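Ondoritz Youth Theatre Course
Second year project report
Staging a chorus of our own: making "The Lelcombe Women"
Written up by Morenike Ekwueme, with notes from Osaze Isah, Jummai Adeleke and Kwabena Issahaku
Tutor: Yetunde Mohammed

1. How the project began

We were asked in February to choose a form from the history of drama and build a short piece from it, and I will admit that the Greek chorus was my third choice. I had wanted to do something with masks, and Jummai was very keen on a radio play (she still is, and I hope she gets to make one). But Osaze had read a story in the library about a village called Lelcombe where the women refused to carry water up the hill until the well was mended, and once he had told it to us over lunch none of us could think about anything else. It had a crowd in it and it had an argument in it, and a crowd with an argument is more or less what a chorus is.

Our question for the project was this: can a group of people speaking together hold an audience's sympathy for a whole play, when we are so used to following one person? We thought it could. We were partly right, and I have tried to be fair in section 4 about where we weren't.

2. Writing the script

The script took far longer than we had planned. Kwabena wrote the first draft on his own over a weekend, and it was lovely, but it was really a play about a man called Brusorau who owned the well, with the women coming in now and then to agree or disagree with him. When we read it aloud we all noticed that we wanted Brusorau to stop talking! Kwabena was very gracious about it. He cut the part down to 15 lines and gave the rest to the chorus, and later we took away even more, so that in the final version he speaks only at the beginning and at the very end, with his back to us.

We wrote the chorus speeches in short lines so that they could be breathed together. A long sentence that looks beautiful on the page is a misery for a group to say, because everybody wants to snatch a breath in a different place. Jummai went through the whole thing with a pencil marking breaths, and wherever two breaths fell too close together we rewrote the line. The speech about the ropes, which several people mentioned kindly afterwards, went through eight versions this way.

3. Rehearsals

We had 26 rehearsals, more than any of us had done for a single piece before, and I would say the first few were rather wasted. We tried to get everyone speaking in perfect time, like a school assembly, and it sounded just like that. Yetunde came in to watch and asked us very gently who these women were to each other. We hadn't decided. So we spent the next session off the script altogether, giving each woman a neighbour she liked and a neighbour she didn't, and somebody she owed a favour to. When we went back to the words the timing was looser and the sound was much warmer, and you could hear a person in it here and there.

Osaze led the movement. His idea was that the group should always be shaped like something from the village, so we were the hill, and then the queue, and then the ring of the well itself, with a gap in the middle where the water ought to be. We kept props to almost nothing: one rope, and one bucket that was never filled. I had worried that the bucket would look silly, and in the dress rehearsal it did, mostly from the way I was holding it. Carried low and a bit away from the body it looked heavy enough.

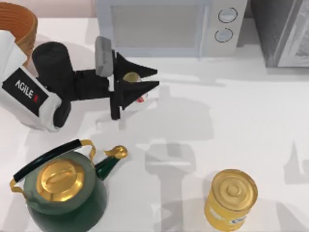
Reading time: 8 minutes

4. The performance and what people said

We performed in the Kumarasinghe Studio on 12 October 2019 to a full room, with the seats on three sides. The piece ran for 19 minutes. I had expected it to be longer, but nerves do make you hurry, and the queue section in particular went by at a trot.

Afterwards we stayed for a talk with the audience. Most people said they had been on the women's side from the start, and a few said they had picked out one woman and watched her all the way through, even though she had no lines to herself. That pleased me very much. Others told us they had lost track in the middle, when the chorus splits and the two halves argue over whether to give in. I think they were right. The two halves stood too close together and sounded too much alike, and if we did it again I would give one side the low voices and put them right across the room.

The ending divided people. Brusorau says the well will be mended and the women don't answer. Some of the audience took the silence for victory and some thought it was distrust, and one gentleman thought we had forgotten our lines.

5. What each of us would change

Kwabena would cut Brusorau's first speech as well. Jummai would like the rope speech sung, at least the second half of it. Osaze wants a bigger room. I would start the neighbour exercise on the first day, and I would practise with the bucket a good deal sooner.

Our marked script, with Jummai's breaths in pencil, is in the folder with this report. Pages six and seven are in the wrong order.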